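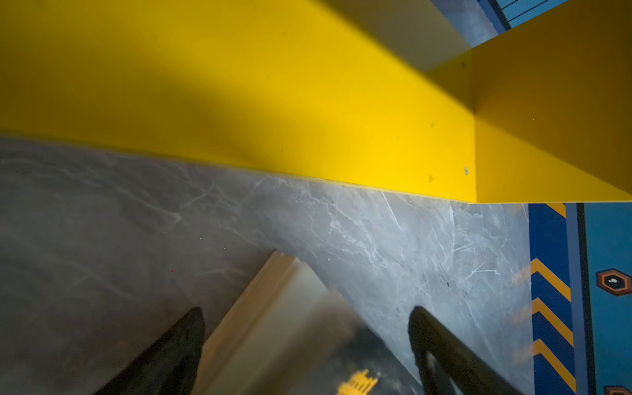 Monday, and I have finally started on the little back room, which I have been promising to do since we moved in. I got up at six so I'd have a clear run at it before work, made a coffee, forgot the coffee, and found it again at half past nine with a skin on it. The yellow is so much louder with the stuff cleared away! I'd got used to seeing it in slices between boxes, and now there's a great long stretch of lemon running into the corner, going a bit olive where the light doesn't get to it, and the grey marbled surface right up against the bottom edge of it. I like it. I know I said in September that I'd hate it by Christmas, but I like it, and the white veins in the grey stop the whole thing from feeling like the inside of a custard tin.

What I don't like is all the little specks. I went over the yellow with a cloth and warm water first, then with a squirt of the Skinero spray that Mum swears by, and I still reckon I could spend a week on it. There's a dark smudge near the small round white fastener or screw head, down near the corner, and I've had words with it. I tried the cloth, then my thumbnail (bad idea, stopped quickly), then a bit of bicarb on a damp sponge. Then I decided it was nearly lunchtime and the smudge and I could both have a rest. There's a tiny dark dot higher up near the seam as well, but I've made my peace with that one. You'd have to be looking for it.

I should write down what came out of the room before I forget where I put everything, because last time I did a big clear-out I lost the good scissors for four months. The sewing machine is under the stairs. The winter doonas are on top of the wardrobe, and they'll fall on somebody. The jigsaw, the 1842 map one, is in the hall cupboard in its bag, and I am not opening that bag until I'm certain I want to know whether the missing bit of coastline is in there. Dad's letters are in my bedside drawer where I can keep an eye on them. Everything else is in the lounge in a heap, and I have to walk sideways to get to the telly.

Guðlaug came by at eleven to pick up the cake tins and stayed until one, bless her. She stood in the doorway and looked at the colour for a good long while and then said it was "very cheerful", in the voice she uses for other people's haircuts. But she was a real help with the shelf question. I'd been set on the Drakden one, the tall one with the doors, and she asked me what I was going to keep in it, and I couldn't think of anything apart from the things I'd just carried out. So now I'm leaning towards two short ones, open, with baskets. The Thorlacius ones in the catalogue are $38 each, and they come in white or a sort of putty colour. White, I think. Putty next to that yellow would look like something had gone off.

We had toasted cheese sandwiches on the back step and she told me all about her neighbour's fence, which is a saga in itself. The long and short of it is that the fence has gone up on the wrong side of the lemon tree and now each of them thinks the lemons belong to the other, so they're all just dropping on the grass. I said I'd have them! She's going to ask. If I end up with a bucket of lemons I'll do the cordial again, only with less sugar this time, as the last lot made my teeth hum.

After she went I did the edges. I don't know why I always leave the edges until I'm tired. I got down on the old cushion and went along the bottom with a toothbrush, the whole length, where the yellow meets the grey, and then into the corner with a cotton bud. There's a fine raised line along there that collects fluff like you wouldn't believe, and my knees are telling me all about it now. Then I did the blue floor with the dustpan, and found a drawing pin, a dried pea and the back of an earring. The earring itself has been in my jewellery box on its own for two years, so that was my big win of the afternoon. I put them back together and wore the pair to the shops, with my cleaning trousers on and bicarb on my sleeve.

At the shops I got milk, a packet of those Florkus cloths (the green ones, they don't leave lint), picture hooks, and a fern. I did not need a fern. It was sitting by the register looking sorry for itself and I had it in the trolley before I'd thought about it. It can go in the back room once the shelves are in, if the light's good enough, and if it isn't it can have the bathroom windowsill and the spider plant will just have to budge over.

Had a try at sketching where everything will go, on the back of the gas bill. Chair by the window, shelves on the long side, lamp somewhere. I've got $100 put by for the room and the two shelves take up most of it, so the lamp will have to be the one from the spare room with the wonky shade – I can turn the wonk to the wall. I'd love a rug too, but I keep going round in circles on colours. Anything patterned is going to argue with the marbling, and anything plain will show every crumb. Guðlaug thinks grey. I think I want a red one, just to see what happens.

Leftover soup for tea and I ate it standing up, since the table's got the contents of the craft drawers all over it – buttons, mostly. Must sort those tomorrow night. Must also ring the dentist, return the library books and ask Mum if she wants her old jam jars back. I went in for one more look before bed with the big light on, and had another little go at that smudge with one of the new cloths. I'll check it in the morning when I can see properly.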